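Categories: Working papers, Home and everyday life

4. What people told us about the drying cupboard

I should say at the start of this section that I didn't set out to write about towels. The study was meant to be about heating bills in shared houses, and the first round of diaries, which we collected in Cistcombe over one long damp winter, had a single question about laundry tucked in near the back. People ignored the heating questions (or answered them in three words) and then filled the margins with what they thought of their housemates' washing. So I changed the plan, and by March we had a second diary that was nearly all laundry.

We ended up with 972 diary entries from 18 households. Seven of the households had a proper drying cupboard, the old sort built round a hot water tank, and the rest made do with racks, radiators and the backs of doors. I'd expected the cupboard houses to be the happy ones. They weren't, or not in any way I could find in the diaries! A cupboard is one more thing to share, and sharing it brought up the question of who takes things out, and what state they leave them in when they do.

That last point took up far more ink than I was ready for. One diary from Jovamstead has most of a page on whether moving someone else's dry washing means you have to fold it. The writer thought yes, for towels, and no, for anything with sleeves. Another thought that folding a stranger's towel was a bit forward and that it should be left exactly as it came off the rack. I coded these as "duty to fold" and "duty to leave", and I'm still not very pleased with either label, but they held up when I went back through the whole lot a second time.

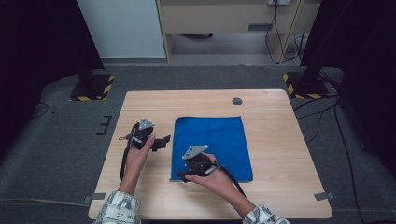
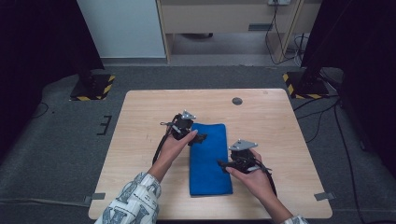
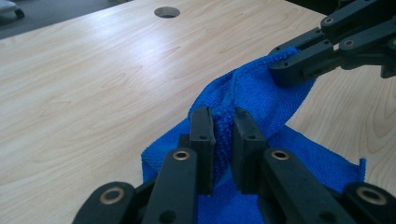
Figure 3. A blue towel on a table, left in different ways.

"Duty to leave" was the commoner view among people who had moved in recently, and I think there's some shyness in that. If you've only just learned which shelf of the fridge is yours, you don't go about handling other people's linen. The longer someone had lived in a house, the more likely they were to fold whatever was in their way, and the more likely they were to grumble in the diary about having done it. I had a go at separating age from length of stay here and couldn't do it well. The older people in our houses were mostly the ones who'd stayed put, so please read this part with a bit of care.

Radiators were another matter altogether. Towels on radiators came up in entry after entry, nearly always as a complaint, and nearly always from the person whose room was next door to the radiator. Matheson House was the one exception, a big draughty place where they'd agreed a rota for the hall radiator and stuck to it all winter. I asked for a copy of the rota and it ran to two sides, with a separate line for bath mats.

What I can't tell you is whether any of this made a difference to the bills, which was the question I began with. The meter readings from three houses went missing when the supplier changed over, and I didn't want to guess at them. I come back to the readings we do have in section 5, along with the business of the open windows.

Related items
Counting cups: washing-up in the shared kitchen
Plurkadard diary method, notes for new users
Who pays for the loo roll?
Damp, mould and the spare room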